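4.2 Changes in the work at the tray line

The second site of our study was the tray preparation room of Zirnik, a catering firm in Furnberg. The firm employs 54 people in this room, and 11 of them agreed to be interviewed. Before the two-armed station was installed in March, each worker set the dishes and the rolled cloth by hand and passed the tray to the next person. A full shift meant nearly 200 trays for each worker. The interviews were held by the second author, in the language which the worker preferred, and the last one was finished on 30th May.

After the installation, two tasks remained with the people. The first is the teaching of new layouts, which is done at a separate white table with a small number of items. The second is the checking of the finished trays. Figure 3 gives an impression of the teaching table, where the items include dishes, a rolled cloth and a small decoration for the season.

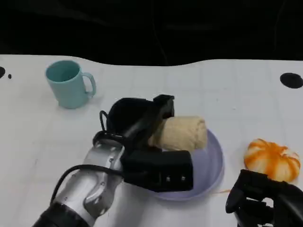 Figure 3. Teaching table at Zirnik. The left gripper is at the rolled cloth on the plate; the striped toy pumpkin is near the right gripper.

The workers did not describe the teaching as easier than the old work. Several of them told us that the hands are less tired at the end of the day, but the eyes are more tired. Soft items were mentioned most often as a source of trouble. A cloth which is rolled a little too loosely must be rolled again, and the worker has to decide this quickly. One worker, who came to the firm from the Baran laundry, said that she had always known how a good roll feels, but she had never before been asked to explain it to somebody.

The shift leader, Dušan Obradović, saw a different change. In his opinion the talk between neighbours at the line has become rare, and new employees now learn more from the screen than from older colleagues. He had asked for a common break at the middle of the shift, and this was granted. The pay grade for teaching was still under discussion when we left the site. At Altinden, our third site, the grade was agreed before the first station arrived, and we return to this difference in Section 5.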